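Bench tips for anyone putting a gripper together at home

Go easy on the finger screws! I cranked mine down on the first build and chewed up the heads, so now I snug them, run the jaws open and closed 6 times, and snug them again.

Wajid Kiani at the Wallik shop taught me to start every test with the fingers wide open - close them slowly and watch whether both sides move the same amount. If one lags, back off and look for grit before you touch the code.

Wipe the table first, too. Crumbs and sawdust love a moving joint (ask me about March).

For small parts I use an old muffin tin, one cup per joint, and I write the screw length on masking tape. And keep a spare set of fingers in the drawer, you'll want them.

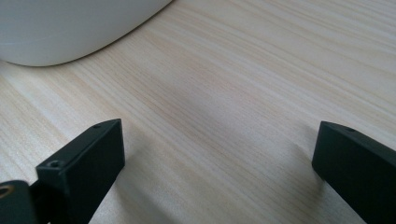

Fingers open over the table, nothing between them yet.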